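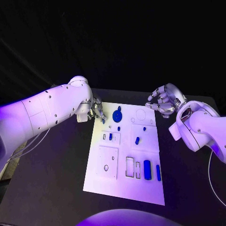 TABLETOP HELPERS WANTED – October, evenings

Inberg Studio is looking for people to help with the tabletop work. Small things set down on a white board, dark table, black curtain behind. Slow, fiddly, quiet. If you like jigsaws or model kits you will probably get on fine.

What you'd be doing
Laying out small pieces on the board, picking them up, laying them out again to a new plan. Wiping the board between rounds. Keeping the curtain straight and the table clear. Sorting pieces back into the Candley trays by color at the end – please, the right tray.

Hours
5:30 pm to 8:30 pm, 3 evenings a week. We need 13 people in total, split over the month. You can do one week or all of them, just tell us which.

Pay
$326 per week, paid at the end of the week. Sandwiches from Contreras downstairs, say if theres anything you can't eat.

You should have
Steady hands. Patience!! OK with low light and colored light, the room goes purple for long stretches and some people get headaches from it. No experience needed. Over 18 only.

Wear dark plain clothes, sleeves that stay up. No rings or bracelets, they scratch the board. Long hair tied back.

Where
Condis Building, second floor, side entrance. Buzzer is broken so knock hard. Elevator works. Street parking free after 5.

To apply
Short note to the studio desk – your name, phone, which weeks, anything fiddly you've done before (sewing, beads, watch repair, whatever). No resume neccessary. We reply to everyone, might take a few days as we are behind on email.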